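Setting up a plate-to-tray pick for two arms

Lesson 7 of the Pandlow build notes. Last updated 25 October 2026.

You should already have both arms homed and the head camera calibrated. If the camera has been bumped since August, redo the calibration before going on.

Set the plates in a row on the far half of the table and put the tray closer to the robot. Use a different color for each plate so the Lesero config can tell them apart. One piece of food per plate is enough for now. Toy fruit works fine.
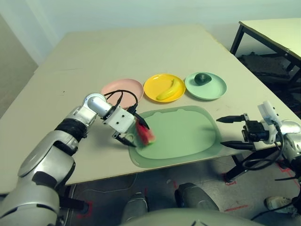
Open the pick file and set the gripper closing force to 29. Round items can take a little more. Wedge shapes tend to twist if you grip them near the point, so aim for the thick part.

Run the left arm by itself first, at low speed, with a hand on the stop button. The release height should be 2 cm above the tray. Then run the right arm the same way.

Check the cables at the wrist before you speed anything up. They need enough slack for a full turn, but a long loop can drag a plate with it. Tie the extra back to the forearm.

If the arm stops over the tray and won't open, look in the log for a timeout. Raising the limit to 2940 ms fixed it on our Emura board.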